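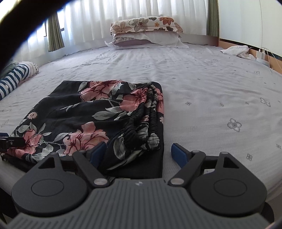 Last changed: 28th October

The Saturday girls of Flarora

When Ludivine Ferrand started the rowing group for girls in January, two came. One of them was her niece. Now there are 36 on the list, and the club Flarora had to ask its neighbors for a second boat.

"I was not a good rower," says Ludivine. "I came last in almost everything. But I liked the mornings very much, and I wanted that other girls can have these mornings too."

The training begins at eight o'clock with a run along the canal. After it the girls go out in fours, the new ones always with an older one in the stern. Solange Chevalier, 15 years in the club and still its loudest coach, follows them on her bicycle and shouts the rhythm. She has lost her voice twice this season.

The boats have names – Ivano is the old heavy one, Caldeira the fast one that everybody wants. Who rows in Caldeira is decided by drawing straws, and there are complaints every week.

In spring the group will go to its first regatta, over 100 meters for the youngest and longer for the others. Colette Joly, who is eleven, has already chosen her socks for it. Her mother drives her from the other side of the town and waits in the car with a book.

New girls can come on any Saturday. They must know how to swim and bring dry clothes.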